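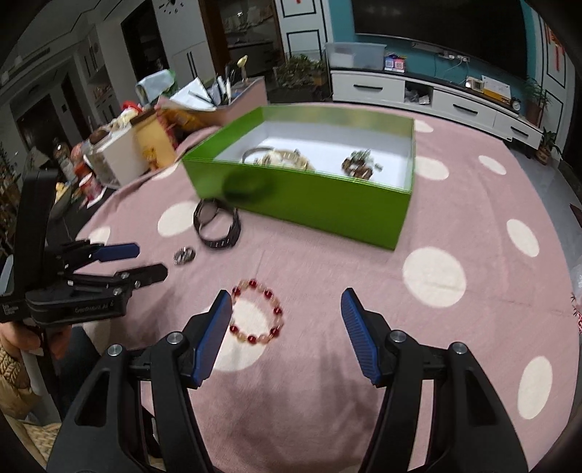 Melquiades Nava called Listel "a converter that grew a word processor on the side," and the remark is often repeated in accounts of the program, partly because its early releases did little else but open files made by other software.

Listel is a desktop document conversion and editing program published by Tinard. It reads older word processing formats and writes them out in newer ones, and it includes a basic editor, a batch mode and a print preview. The program was first sold under the name Danko Convert and took its present name with version 3.

History

The program began as an in-house tool at Danko, a small company that typed up and archived court transcripts. Danko had a large store of files made with word processors that were no longer sold, and several of its customers wanted them in formats they could open at their own desks. Nava wrote the first version to handle four of these formats. It ran from the command line and had no settings apart from the name of the output folder.

A version with a window and menus followed, and Danko began selling it by mail on floppy disk. The manual was 200 pages long, most of them tables showing which features of each format were kept and which were dropped. Later manuals moved these tables to a separate file, which long-time users still ask for on the support forum under its old name, the drop list.

Tinard bought the program from Danko after version 2. The transcript business was not part of the sale. Nava moved to Tinard with the code and stayed through version 5. The name was changed because Danko kept the right to its own name, and copies of version 3 from the first months carry both names in the About box.

Version 4 added the editor. Reviews at the time were mixed. The converter was praised for keeping footnotes in place, while the editor was described as slow and short on features. It had no spelling checker until version 4.2, and tables could be viewed but not changed until version 5.

Features

Listel opens a document by reading its contents and ignoring the file extension. This matters with older files, many of which were saved with an extension chosen by the person typing, such as initials or a client code. When the program can't identify a file it offers to open it as plain text, with control characters shown or hidden.

The main features in the current version are:

Conversion between word processing formats, plain text, rich text and PDF
Batch conversion of folders, with or without subfolders
A font substitution table that can be edited and saved
Recovery of text from damaged files
Side-by-side view of the original and converted document
A log file for each batch

The program lists 573 printer fonts in its substitution table. Most of these were built into dot matrix and early laser printers and have no exact match on a modern system. The default substitutes are chosen by character width, so that line breaks fall in the same places as before, and the results can look odd on screen. Users who care more about appearance than line breaks can switch to the second table, which is matched by style.

PDF output was added in version 5. It supports bookmarks made from headings, embedded fonts and password protection. It does not support fillable forms. PDF files can be opened for text extraction only, and the layout of multi-column pages is often lost. Text set in narrow columns may come out with the lines of both columns run together, a problem the help file describes under "Reading order."

Batch mode

Batch mode is the part of the program most used by libraries and law offices. A batch is set up in a single window, with source folder, destination folder and output format, and can be saved as a job file and run again. Job files are plain text and can be edited by hand.

A single batch in the Standard edition is limited to 1090 files. The limit comes from the size of the log window in version 3, which could not show more lines than that, and it was kept in the Standard edition after the log window was rewritten. The Office edition has no limit. Many Standard users get past it by splitting their folders, and Tinard's own support pages explain how.

Files that fail are copied unchanged to a folder named Held. The log gives a reason code for each. Code 14, "no text stream," is the most common and usually means that the file is a printer driver or a dictionary saved in the same folder as the documents.

Clondovow filter

The Clondovow filter is an add-on for files made with the Clondovow writing system, which stored each chapter of a document in a separate file and kept the order of chapters in an index. Without the filter, Listel converts each chapter as its own document. With it, the chapters are joined and the page numbers run through. If the index is missing, the filter sorts the chapters by the date they were saved, and the order then has to be checked by hand.

The filter was sold separately until version 6 and is now part of the Office edition. It does not read Clondovow drawings, which are replaced by an empty box of the same size.

Editions and licensing

Listel is sold in Standard and Office editions. A trial version runs for 30 days and adds a line of text at the foot of every converted page. The line can't be removed from files already converted, and these have to be run again after a license is bought.

Licenses are per computer. A key from version 5 or later works in all minor updates of the same version. Keys from Danko Convert were accepted for an upgrade discount until version 6, which dropped it.

Known problems

Error 1375 appears when the destination folder is on a network drive and the connection drops during a batch. The files converted up to that point are kept, but the log is lost, and the only way to find out where the batch stopped is to compare the two folders. An update to version 6 made the log save after each file when the option "Write log as you go" is turned on. It is off by default.

Documents with both footnotes and endnotes may have the two sets numbered as one. Underlined spaces are dropped in rich text output, which affects forms with blank lines for signatures.

See also

Document file format
File viewer
Font substitution
Rich text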